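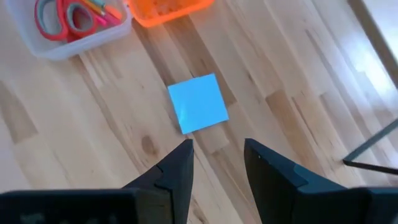
The Onumov desk lamp from Wustar is a long-arm LED lamp that clamps to the edge of a table, and I have used it every working day since the spring. I bought it with my own money from a lighting shop in Nulldale. Before that I had an old spring-arm lamp with a screw-in bulb, which was fine until the springs gave out and the head began to sink while I was reading. I do most of my work on pale wood, and pale wood is a hard test for a lamp. Blond planks with some caramel strips in them will go almost white where strong light reflects off them, and a sheet of blue paper lying a little way over can still look flat and even. So when I say below that one lamp has less glare than another, I mean on a surface like that. If your desk is dark and matte you may not care.

## What you get

The box holds the arm, the head, the clamp, a power adapter and a folded sheet of instructions. The instructions are drawings with no words, and the one for the clamp is printed too small. I put the clamp on upside down the first time. The flat plate goes on top of the desk and the screw goes underneath.

There is a rubber pad on the plate and another on the end of the screw. Mine have left no marks so far. The clamp opens wide enough for a thick tabletop but it needs a clear strip of edge to sit on, so if your desk has an apron or a drawer right behind the edge, measure before you order. I had to move a cable tray.

The cord is 6 feet long. It leaves from the base of the arm, not from the head, so all of it is usable. The adapter is a block that sits on the outlet and covers the one next to it. I ended up using a short extension to get around that.

## The light

The lamp has 8 brightness steps and 2 color settings. The warm one is marked 3000 K on the label and the cool one isn't marked with a number at all, only a snowflake. I use the warm one nearly all the time. It looks close to the bulb I had before, with a little less yellow in it. The cool setting is useful for telling navy thread from black and for not much else I do.

At the lowest step the lamp is dim enough to leave on while watching something on a screen. The top step is too bright for paper at normal reading distance. I sit in the middle most evenings and go up a step or two for small print. The steps aren't even: the bottom few are close together, then there is a big jump, and after that they are close together again. The jump comes right where I would like one more choice.

I didn't notice any flicker by eye. I also waved a pencil under it at every step, which is a crude test, and saw a smooth blur until the two lowest settings, where the pencil broke up into separate pencils. If you get headaches from lights that pulse, keep it off the bottom of the range or try one in a shop first.

The head is a wide bar, and the light comes through a frosted cover. Because the source is wide, the shadow of your hand is soft. Writing under it is comfortable. Fine work with a blade is slightly worse than it was under the old bulb, because a soft shadow makes it harder to tell when the tip is touching. I keep a small clip light for that.

## The arm

This is the best part. The arm has no outside springs. The joints hold by friction and each has a knob that you turn with your fingers. Out of the box the middle joint was loose and the head drooped overnight. I tightened it by a quarter turn and have left it alone since then.

You can move the head with one hand. It stays where you put it, with a very slight bounce. If somebody walks heavily past the desk you can see the light tremble on the page for a moment. A heavier lamp wouldn't do that, but a heavier lamp would also be harder to clamp to a thin top.

The reach is enough to sit the clamp at the back corner and still have light over the front half of the desk. The head tilts and it also turns side to side. It doesn't roll. I wanted it to roll a few times, mostly when taking pictures of pages, and had to swing the whole arm around instead.

## Glare

Where you put the lamp matters more than which lamp you buy. With the head straight in front of you, tilted back toward your face, any smooth desk will bounce the light into your eyes. Put it off to the side of your non-writing hand, higher than your eyes if the arm will go there, and point it down. Then the bright patch lands somewhere you aren't looking.

I moved the Onumov through a good many positions before I settled on the left rear corner with the head turned slightly toward the wall. In that position I can read glossy magazine pages without shifting them. I can't do that with the Warraich lamp in the other room, even in the same spot. The Warraich has a clear cover over rows of small LEDs, and each of those LEDs shows up as its own dot on anything shiny. On plain paper the two are nearly equal.

An oiled top will give you less trouble than a lacquered one. A desk pad fixes most of it, if you don't mind a pad. I don't like the edge under my wrist, so I use the lamp position and put up with a bit of shine toward the back.

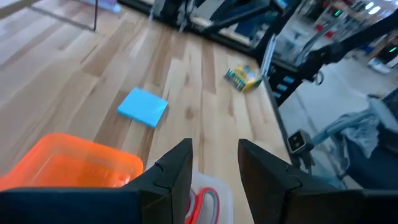

A reader in Nulldale wrote to say that the touch strip on hers had stopped responding in the humid part of summer, and that wiping it with a dry cloth brought it back each time. She also thought I had been too kind about the power button when I mentioned the lamp in an earlier post. I went back and used it with that in mind, and I agree with her about the button.

## The controls

There is a touch strip along the top of the head and a touch button at the end of it. Sliding a finger along the strip changes brightness. Tapping the button turns the lamp on and off, and holding it switches between warm and cool. The trouble is that the button and the strip feel exactly the same. In the dark I reach up, touch the wrong end and get full brightness. A raised dot would solve this. I stuck a bit of clear tape over the button so that I can find the edge of it by feel, and the lamp still reads my finger through the tape.

It remembers the last setting when you turn it off by the button. It forgets it if you cut the power at the wall, and comes back on the warm setting at middle brightness. Anyone using a switched power strip should know this. It also doesn't come on by itself when power returns – you have to tap it. I tried it on a plug-in timer and it was useless for that.

The touch surface picks up fingerprints. They wipe off.

## Heat and noise

After a long evening the top of the head is warm but I can rest a hand on it. The adapter gets warmer than the lamp does. There is a faint whine from the adapter on the lowest brightness step, which I can hear with the window shut and the computer off, and can't hear otherwise.

## What I'd change

- A way to tell the button from the strip by touch
- An adapter shaped so that it doesn't block the next outlet
- A smaller jump in the middle of the brightness range
- Bigger drawings for the clamp

The finish on the arm is a painted matte gray. It has one chip in it already from where I knocked it with a stapler. The metal underneath is bright and the chip shows. Wustar doesn't sell touch-up paint, at least not on the page where I looked, and I haven't bothered to ask them.

## Would I buy it again

Yes, for a desk used mostly for reading and writing. For sewing or model work I would look for something with a harder, narrower light, or plan on a second small lamp as I did. The Warraich is cheaper and comes with a weighted base, so it may suit a desk that can't take a clamp, and its controls are plain push buttons that you can find in the dark. I'd put up with the touch strip to get the frosted cover.

If you do order the Onumov, tighten the middle joint before the first night. The knob turns clockwise, and it doesn't need much.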